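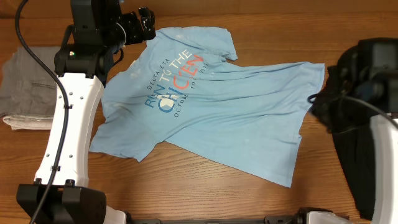 # Westerberg Laundry Table, wood top

**Stocked by Rerkari. Ships with 4 legs, bolts and a hex key.**

We were not looking for a table just for laundry. Most of what gets sold under that name is an ordinary side table with a higher price, and when Westerberg sent us one we assumed this would be more of the same. Some of it is. The top is the part we ended up liking.

It's a plain wood surface with the grain running the long way, 28 inches deep. That is enough for an adult T-shirt laid out flat with something already folded next to it. The brochure says the wood "guides the hand to a straighter fold." We don't believe that. Wood grain gives you a line to look at, if you care to, and a twisted shirt stays twisted until you pull it straight yourself.

## What it's like to fold on

T-shirts are the real test. Jersey creeps, the collar bunches, and a slick top makes both worse. Vilho Lindqvist, who runs our shop floor, put his old one from Brosley next to it and went through the same basket on each. He liked the Westerberg better for knits and saw no difference at all with pants or towels. Pants fold well on a bed, so don't buy a table for them. 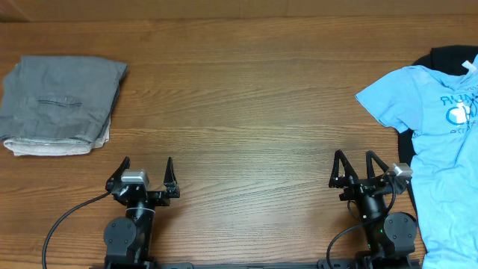
Finished stacks can go at the left or right end, and you'll want to pick one and stick with it. Two people at this table is one too many, whatever the brochure says about "family folding." A big flat sheet will hang over on every side – you're better off with a helper and a hallway.

A note on old favorites, the race shirts and team shirts with a big print on the chest. We turn those print side in when we put them away. The table makes no difference to how long a print lasts, and we've asked for that line to be taken out of the sales sheet.

## The fold itself

Westerberg also talks about "crisp edges." On soft cotton knit you won't get one without an iron. Expect a rounded edge, and expect it to be good enough for a drawer.

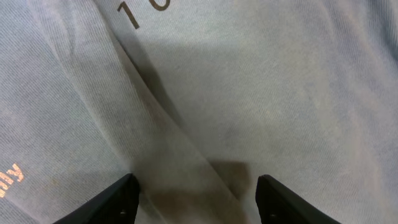
*Pale blue knit with one layer folded over. Note the soft roll along the crease.*

## Before you order

- The height is fixed. Desta Berhe in our returns department says that's the usual complaint.
- No shelf, no basket rail. The Fovov model has both, and a smaller top.
- The finish is claimed to stand up to 2000 wipe-downs. We have no way to check.
- Returns within 11 days, in the original box.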